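Re: [celtley-makers] Wrist speed on the two-arm table
July 2023
Posted by Jolanta Kaczmarczyk

Hi all,

Teodor Wieczorek wrote:

> Are you still running both arms off the one supply? I tried that
> on my Ornis build and the wrist joints got lazy whenever the
> shoulder was moving. Also, what loop rate did you end up with?
> I can't get a steady reading above 41 with the cameras on.

Nope, I split them in June and it was the best evening I've spent on this thing! Each arm has its own supply now, and the lazy wrist went away the same night. Your 41 sounds like the cameras hogging the USB hub — try moving them to a second card before you touch any code. I lost two weekends rewriting my driver (all 921 lines of it) and the hub was the problem the whole time.

For the pouring stuff I cap the wrist at 575 in my config, which is in motor ticks per second, so don't copy it straight across if your gearing is different. I started at 2000 because I was feeling brave. Don't do that with anything wet.

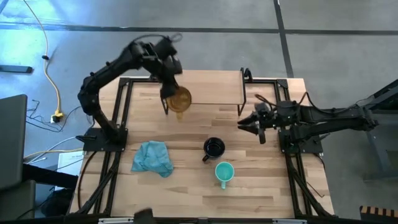
My wrist tuning is still a bit of a mess, and I'd love a second opinion from anybody who has done this with small gears. The tilt is fine going down and jerky coming back, which I think is backlash, and more damping only makes the start mushy. Liquid is a pretty unforgiving test too: with the left gripper up at the shelf and the glass tipped, there's a little yellowish trail right on the butcher block. I keep a blue towel on the table for these runs, and the other arm stays over on the right with its gripper open. Next up is a slower ramp on the return, then maybe the Laskowska gearbox if I can talk myself into the price.

Teodor, send me your config and I'll compare them line by line.

Jolanta

Recent in this list:
Flunska board, second batch
Cable chain or just zip ties?
Spare gripper fingers, free to pick up

Last updated by list archive: overnight run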